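List Home | Threads | Search | Log in

Re: blue cleaning cloths
Yolanda Urquijo, 9/25/24

> Svend Laxdal wrote:
> Are we folding the cloths or just tossing them in the bin? Mine come out all twisted.

Folding please. Shake out first, then in half twice, stack by the sink. Light blue for counters, no softner, it ruins them. A twisted one:

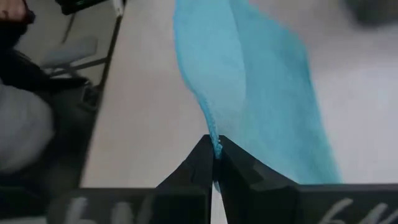

Bendik Tveit wrote back that half twice is too thick for the drawer, he does thirds and gets the lid shut on the Sellico bin too.

Fine, thirds then. Whoever has the last load pls do it tonight, running out

Yolanda

4 replies | 179 views | Share 5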